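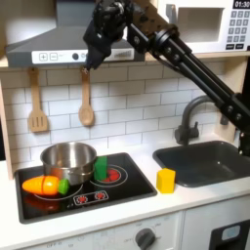
The new play kitchen, with the spoon and slotted spatula hanging below the shelf edge.

The play kitchen is set up and open to families from this month. It replaces the old painted one, which came to us secondhand and had lost both of its doors. The money came from the spring book sale at Lesholm, and the Corell hardware store gave us a discount on the screws and wall brackets we needed to fix it safely to the wall.

It has a stovetop, a dark sink with a gooseneck faucet, a range hood with plus and minus buttons, and a toy microwave. The back is white subway tile under a light wood shelf. The stove and sink share one counter, so two children can work side by side — one cooking, one washing up — without much elbowing. Please keep it to 2 children at a time during the busy part of the morning. 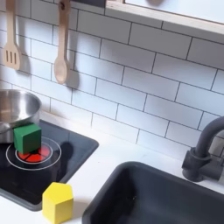
We have also changed how the loose pieces are stored. The old set lived in one deep bin, and most of it stayed at the bottom. Everything now goes in shallow trays on the low shelf by the window, with a label on the front of each tray. The wooden blocks have a tray of their own. Children have always used blocks as food and we are happy for that to go on, so there is no need to carry them back to the block corner in the middle of a game. A green cube has been peas, soup and a birthday cake so far.

At the end of each session, please do the following. Hang the spoon and the spatula back under the shelf. Take any blocks off the stove and out of the sink. Put pots away empty. Wipe the counter with a damp cloth and no spray, as spray leaves a film on the black stovetop.

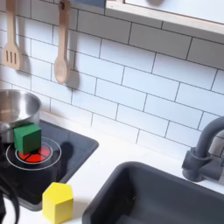 No real food or water in the kitchen, please. The faucet is for pretend only, and the wood will swell if it gets soaked. If something does spill, dry it right away and leave a note in the book by the door.

We could still use a few extras: cloth napkins, small metal bowls, and empty spice jars with the lids on. Glass is fine for the grown-ups' shelf but can't go in the trays. Donations can be left at the Briltulley desk before noon. The old kitchen has gone to the Escobedo toy exchange, where it will be taken apart for its shelves and knobs.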